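4.2 What the demonstration counts leave out

Papers on teleoperated teaching usually report how many demonstrations were collected and how often the trained policy succeeded. We did the same in our first study and now think those two figures hide most of what matters. Our kitchen set holds 541 demonstrations, of which 450 were kept after screening. The other 90 or so failures that a reader might picture as random noise came mostly from one kind of step, where the operator had to judge depth from an overhead view.

Duggan and Mac Carthaigh each drove the arm through the same tasks: moving toy food into a colander, picking up a mug by its handle, opening the toaster oven. Their habits differed more than we had assumed. One paused above every object before closing the fingers, and the policy learned the pause along with the grasp. Whether that counts as skill transfer is open to doubt. 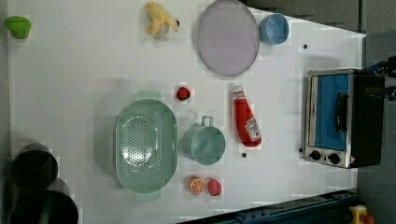 Figure 3. Overhead view of the tabletop used for the kitchen tasks, with toy food, cookware and toaster oven.

The layout also flatters the method. The table is bright white, the objects are mostly well spaced and their colours are easy to tell apart. The colander and the mug beside it share the same mint green, and we would like to see more pairings of that sort before anyone claims the policy recognizes shape. In May we reran 40 trials with the Skeltov controller and found no gain that we would defend.

Guiding the arm by hand was no cure. It gave smoother paths, but the operator's own arm kept getting between the camera and the object. We therefore treat claims that either method is "natural" with caution, our own earlier ones included.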